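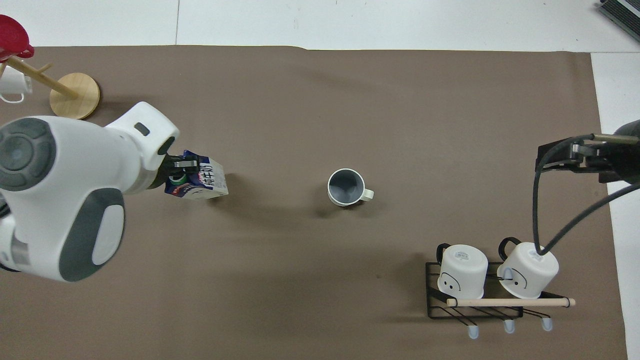

Flendetti Opens Its Equipment Planning Worksheet to Small Food Service Buyers

GARBERG, January — I run the buying side at Flendetti, and for a long time my answer to "what does a two-arm station cost?" was a shrug and a phone number. We're changing that. Starting this month, anybody thinking about putting robot arms to work on drinks and dishes can have the same planning worksheet we use ourselves, free, no sales call attached.

It's called the Rimico worksheet, after the first café chain that let us loose on their budget. They had 3 counters, one tight kitchen and a very patient finance department (thank you!). We got the arms right the first time. We got nearly everything else wrong — the table, the grippers, the spare parts, the hours somebody has to spend setting up before a single cup gets moved. All of that is in the worksheet now, with its own line.

What I like best is that it starts with the objects. Before you look at a single catalog, you write down what the arms will have to pick up. Mugs with handles. Cartons. Cups on a rack, cups on a mug tree. A milk carton and a cup don't ask the same thing of a gripper, and I'd much rather you found that out with a pencil than with a purchase order.

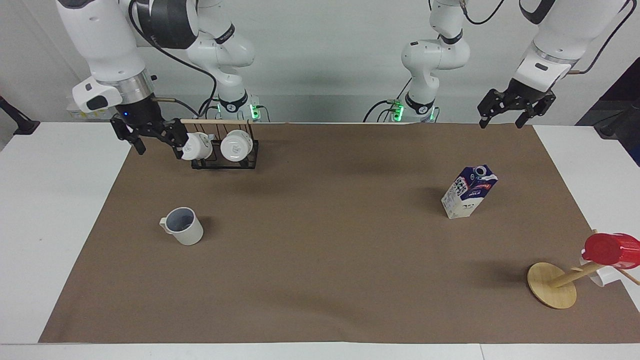 Two arms at the table, with a cup in one gripper, a milk carton and mug on the brown paper, and a mug tree to the right.

After the objects comes the space. Measure your table, then measure how far the arms swing out past it, then go find out what's hanging over it. I once signed off on a lovely counter that had a shelf right where an elbow needed to be, and that shelf cost us a week and a carpenter.

Then you get to money. The worksheet has 5 sections: arms, grippers, table and mounting, setup hours, and upkeep. Please don't skip upkeep. At Flendetti we set aside $700 per station for finger pads, cables and other small stuff before we talk about anything fancy, and another $1,000 for props, which is our word for the mugs, cartons, racks and stands used in trials. People laugh at the props line until they've priced a cupboard full of crockery. Your numbers will be different, so those boxes are blank.

There's a page on leasing too, written with our friends at Halim, who handle the financing for a good many of our customers. I'm a buyer by habit and I still learned something from it, mostly about what happens to the grippers when a lease runs out. (Ask early. Get it in writing.)

The worksheet comes as a spreadsheet and as a plain printable version for those of us who like to scribble in margins. You can request either one through the Flendetti website or pick up a paper copy at our Garberg showroom, open from 9 a.m. Bring your counter measurements if you stop in and we'll fill out the first page with you.

About Flendetti

Flendetti plans and supplies automated workstations for cafés, canteens and small kitchens. The company is based in Garberg.

Press contact: Flendetti Purchasing Office, Garberg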